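I have been trying to cancel my landline since October. I mention this because my sister believes I enjoy it.

The line came with the house, and the phone on it rings maybe twice a week. One call is a recorded man worried about my roof. The other is Hazel Schumacher, who lives four doors down and has my cell number but doesn't trust it. For this I pay Gelton every month, plus a "line maintenance recovery fee," and I'd love to know what they recovered.

My first call lasted 47 minutes, most of it a flute. The woman who picked up was very nice and said she could certainly help, and then moved me to the department that could. That department offered me 200 free minutes to Canada. I don't know anyone in Canada. I said so, and there was a pause long enough that I started to feel bad about it.
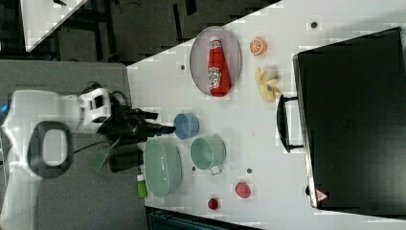
*White table, green brush, a cable with ideas of its own.*

In November I wrote a letter. An actual letter, with a stamp, because page 7 of the terms says cancellations "may be submitted in writing." Gelton wrote back to thank me for being a customer and to let me know I was now signed up for paper billing, at two dollars a month.

Sunita Oyelaran at work told me to just stop paying. She did this with her gym and says it went fine, though she also doesn't answer calls from area codes she doesn't know, so I'm not sure how she'd find out.

Last week I tried the online chat. I was customer 1,787 in line, which seemed high for a Tuesday morning, and I left it open while I did the dishes and two loads of laundry. When I got back it had closed "due to inactivity" -- mine, apparently.

I have a new confirmation number now, written on the back of the water bill. The line is supposed to go dead on the 30th. Hazel called this morning to ask if it was true, and we talked for an hour.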